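4.2 Small repeat purchases and the feeling of paying more

When we began the Urnside household study we expected the conversation to centre on rent and power bills, and for the first few visits it did. What we had not quite prepared ourselves for was how quickly people moved on from those large, fixed amounts and settled into talking about the things they buy every week or so: bread, dish soap, school socks, a bag of apples. Rent was described as heavy. Groceries and clothing were described as sneaky, and that word (or a close cousin of it) came up in so many of the kitchens we sat in that we eventually gave it a code of its own.

The diary data help us to see why. Our participating households recorded 3943 separate purchases over the 8 weeks of the study, and more than 202 of those entries carried a handwritten remark about the price, even though the diary form had no space set aside for remarks. People wrote up the margin, or on the back, or on the receipt itself before stapling it in. Hardly any of these notes sat beside a large purchase. They clustered around modest, familiar goods whose old price the shopper still carried in memory, and we think that memory matters a good deal more than the official rate of change does.
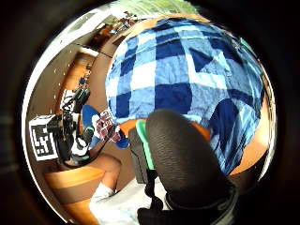
It is worth pausing over how that memory works, as our participants were generous in explaining it to us. A shopper does not hold in mind an average of everything bought last year. She holds in mind a handful of anchor prices – the loaf, the milk, the pair of work pants – and she measures the shop against those. If the loaf has gone up sharply and the rice has stayed where it was, the loaf wins. One retired bus driver told us, with great good humour, that he had stopped looking at the shelf label for butter altogether and simply picked it up "the way you'd pull off a bandage". When we later compared his diary with the regional index, his total basket had risen by rather less than he believed, and he was kind enough to laugh about it, though he did not change his mind about the butter.

Clothing behaves a little differently from food, and we had some lively discussions within the team about whether the two belonged in one section at all. In the end we kept them together, partly as our households did so themselves. Clothes turned up in the same diaries, often on the same receipt, and were spoken of as part of the ordinary cost of keeping a family going. The difference lies in how readily the purchase can be put off. Nobody postpones dinner until November, but a shirt can be worn another season, and a good many were. Gillies's earlier work on deferred spending in the Marchuk district (Jean Gillies, working paper) describes this as "borrowing from the wardrobe", and we found the phrase a comfortable fit for our own material.
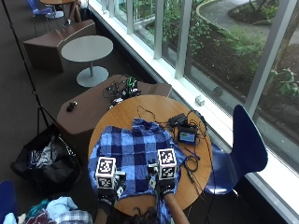 Figure 2. Blue checkered cloth on a round wooden table, with two gloved hands resting on it.

Deferral brings its own difficulty for anyone trying to measure prices. An index follows the cost of goods that are bought, and it has very little to say about goods that are not. A household that gets by with last year's coat appears, on paper, to have been spared the increase, when its members would tell you quite plainly that they have felt it. We tried to allow for this by asking two further questions at the closing interview, one on items that had been put off and one on items that had been mended, swapped or handed down. The answers were patchy, and we would encourage other researchers to ask such questions from the very first visit, while recollections are fresh and before everyone has grown a bit weary of us. 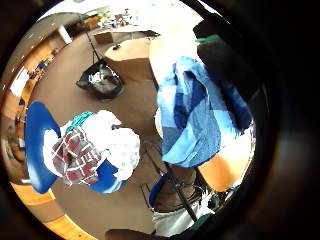 The choice of store also deserves a word. Two chains serve most of the Urnside area, Cedimik and Protard, and loyalties to one or the other run surprisingly deep. Households that shopped mainly at Cedimik were more inclined to say that prices had "jumped", while those who favoured Protard tended to say that they had "crept". Having gone back over the receipts, we could find no great difference in the totals for comparable baskets. Our best guess is that the pattern follows from how each chain goes about its changes – Cedimik appeared in our receipts to move many prices at once, Protard to move a few at a time – but the sample is small, and we offer the thought for what it is worth. Section 4.3 takes up the related matter of package sizes, where the diaries were a good deal less forgiving of both stores.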